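How to Gather Good Examples for a Two-Arm Sorting Task

If you have been reading along since September, you know I keep putting off the part about gathering data. Well, the time has come! At Jusberg we do it by hand: a person steers both arms through the job, the cameras save everything, and the learning system studies it later. The job in this guide is a simple one, kitchen odds and ends on a green tray and wicker baskets to put them in.

Step 1. Set the table the same way your system will meet it. Tray toward the front, baskets behind it, arms where they can reach without bumping elbows. 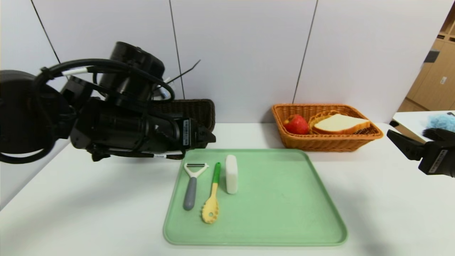 Bellamy wrote in to ask whether the very first runs should be kept at all, seeing that a new driver is always clumsy. My answer is to throw out the first 15 from any new driver (I threw out more of mine, and I don't miss them).

Step 2. Move things a little between runs. Slide an item over, turn a handle, stand something a bit farther back. If every run starts out identical, the system learns your table by heart and gets lost the moment you shift a spoon.
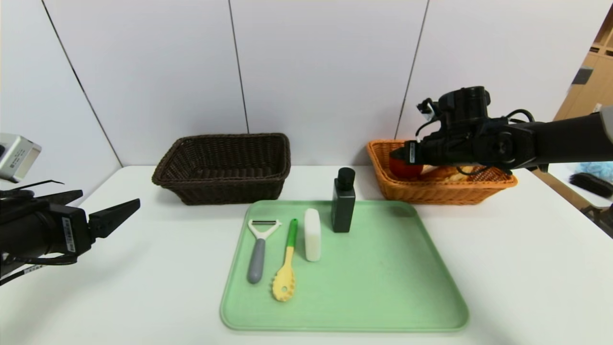 One reader felt that 600 runs sounded like an awful lot for one small chore, and wondered if half would do. It might, if your starting layouts are nicely varied, but I would still plan on the full number and test along the way.

Step 3. Check the wrist views before you settle in. The head camera is fine for the big picture, but the wrist cameras catch the fingertips, and that is where a grasp is won or lost. Wipe the lenses, please. 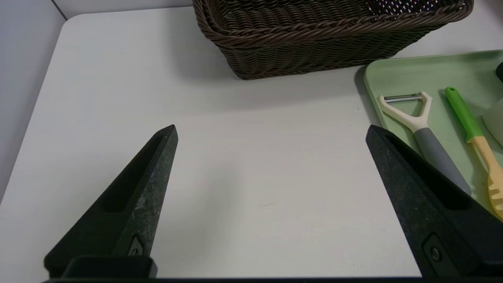 Written by the Grovano guide editor, Urbridge robot learning pages

Step 4. Approach slowly and close gently. Line the fingers up on either side of the handle, pause for a breath, then close. That pause gives you a clean moment to mark later on. With a peeler, I like to take it by the handle and leave the head free.
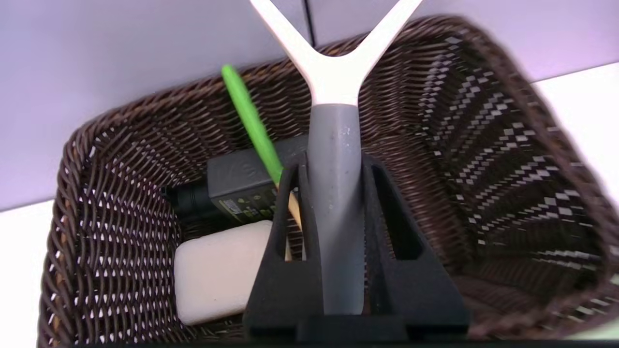
Lower the item well into the basket before you open the fingers, and then back straight out so you don't drag a neighbor along with you. If you fumble, go ahead and finish the run anyway, and tag it as a recovery. Those are worth having, as long as you keep them in their own folder. I stop after 11 runs and stretch my hands.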